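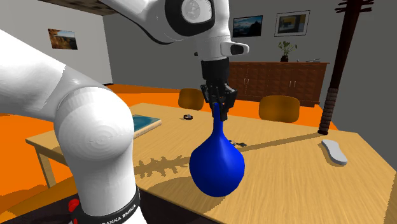

**How did you end up with a three-legged foster cat?**
By accident, like most people! I was only dropping off some old towels at the Dondeo shelter in September, and Flavelik was sitting in the front pen yelling at me. Two weeks later she was asleep on my laundry pile. I do still own nice things, and you're welcome to them if you can keep them away from her. A blue bulb-shaped vase on a light wooden table is exactly the sort of set-up she goes for (paw out, look me in the eye, push).

**Can she jump?**
Yep. Up is easy, down is a bit of a belly flop. I put a folded blanket at the bottom of the couch and she ignores it.

**What does she eat?**
Wet food twice a day, about 200 grams all up, plus whatever she steals. The vet wants her to stay lean so there's less weight on the one front leg.

**How much did the surgery cost?**
The bill came to just under $3000, and the shelter had raised $2000 of it before I'd even met her. Hubert Dudek ran the raffle that covered most of the rest. He'll tell you it was all the meat trays.

**Does she get along with other animals?**
My old dog Hiltov, yes. They share a bed, though she takes the middle and he gets the edges. The neighbour's cat, Stępień, not at all. They swear at each other through the flyscreen every evening!

**Are you going to keep her?**
I signed the papers last week. My sister says she called it on day one, and she's been unbearable ever since.

**Can I foster if I rent?**
Get it in writing from your landlord first. Mine took 8 days to answer an email, so ask early.

Recent posts
Getting a tablet into a cat
Hiltov's favourite colour is cheese
Which litter doesn't end up in the hallway?
Fostering over the Christmas holidays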